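Workshop Tips: Teaching the Arm by Hand

posted 4/14/23, Grundville shop notes

Stuff I keep repeating to people so its going on a page now. For leading the arm through a job by hand, or driving it from the controller. Same tips mostly work for both.

Before you start
Clear the bench. Then clear it again. Loose screws, rags, coffee.
Park the arm in the same start pose every time. Tape mark on the bench, pencil rubs off.
Speed limit down to 30 percent. You can go up later, I rarely do.
Wipe the finger pads. Dry cloth first, then a barely damp one. No shop degreaser, it left ours slick and the Stadura order had to be taught all over again.

Leading it by hand
Hold behind the wrist, never by the fingers. Pull on a finger and you teach it the wrong spot, plus you can bend something.
Slow at the pickup, normal everywhere else. Pause a beat before closing. Pause again after.
If you bump the bench, stop and scrap that run. Don't try to save it.
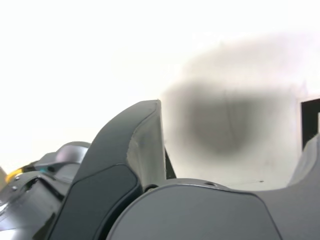

Remote control
Sit where you can see the bench with your own eyes, screen second. Glare is the big pain. A bright window or lamp behind the gripper and you can't judge depth at all, so pull the blind or swing the lamp to the side. White posterboard behind the work is bad too, use gray.
Small moves. Let go of the stick between moves, your thumb drifts.
Swap drivers when you get sloppy. For me thats after 10 runs or so of the same thing.

How many runs
For a plain pick and place, 30 good ones got us going. The Wogan lids took a lot more, floppy things always do. Vary where the part sits, a thumb's width this way and that. All runs identical = arm that only works on one spot.

Saving
Name the files right away. Task, date, run number. We had 2000 clips from February just called "test" and threw out 1000 of them becuase no one could tell which was which.
Keep bad runs in their own folder.

Misc
Snug up the finger screws once a week. Snug, not gorilla.
Cable slack on the elbow side, velcro ties, no zip ties.
Surolby drawer is where the spare pads live. Put the empty bag back so we know to reorder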